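# Restarting the suitcase cell after a gripper service

These steps cover the two-arm packing cell at Tivstead. Use them after you change the fingers, the wrist camera or a cable conduit.

1. Turn off power to both arms and let them rest on their stops.
2. Check the bolts on the base plates. They hold the arms to the rail and work loose over time.
3. Run a hand along the conduit on each arm. It should hang with some slack -- if it pulls tight at the elbow, reclip it.
4. Wipe the finger tips with a dry cloth. Lint from clothing builds up there.
5. Turn the power back on and check for a green light on each of the two boards under the rail.
6. Put the open suitcase in the middle of the floor, between the arms.
7. Jog each gripper over the suitcase at low speed, then pick up one soft item with each arm.
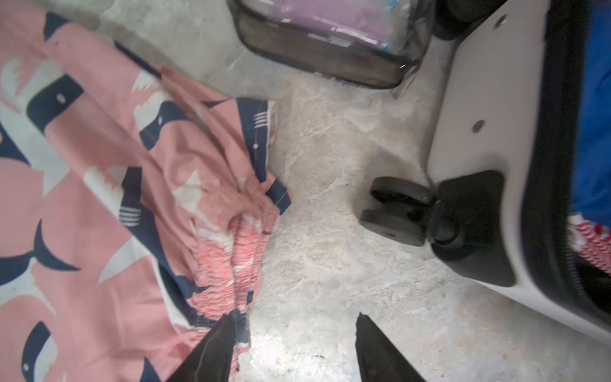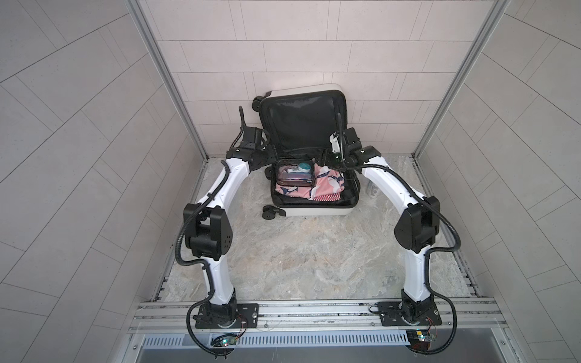 **How often should the finger tips be replaced?**

Every 200 hours of run time, or sooner if a tip is chipped. Spare tips are in the Priselura drawer. Change both tips on a gripper together and write the date in the cell log.

8. Run the pick test 18 times per arm. Up to 3 missed picks is fine. With more than that, go back to step 4 and then redo the wrist camera calibration.
9. Save the new offsets under your own initials. Don't write over the Christodoulou file, which is the factory set.

The full restart takes around 22 minutes. If an arm faults during step 7, leave the power on so the error code stays up, and call Catinca Pascu.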